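Two weeks with the new knee

I'm home! I walked out of the Bika clinic on my own two feet (plus crutches) and I have been grinning at everyone since. For anyone who missed my last post, I had my left knee replaced in January after three years of grumbling about the stairs.

My surgeon was Torbjørn Fagerlund, and I can't say enough good things about him. He drew the whole operation for me on the back of a lunch menu, then let me keep it – it's on my fridge now. The ward was calm, the soup was surprisingly good, and somebody always came when I pressed the button, even at 3 in the morning when all I wanted was another pillow. 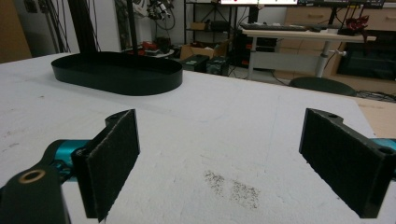
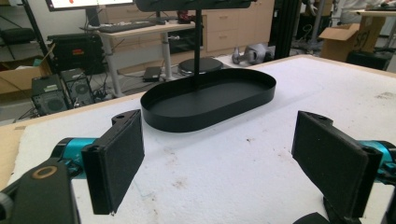

Physical therapy

I started with Ivars Strazds the morning after surgery, which sounded crazy to me at the time. We did 12 heel slides, a rest, then 12 more, and I complained through every one of them. My bend was 73 degrees when I left and I am so proud of that number!

At home I do the same set before breakfast and again after dinner. I also walk to the mailbox and back, 200 steps each way, with my neighbor's dog usually tagging along on his side of the fence. Ice afterward, leg up, an old mystery novel.

My staples come out next week, and then I get to ask about driving. I'll post the exercise sheet once I've found where I put it.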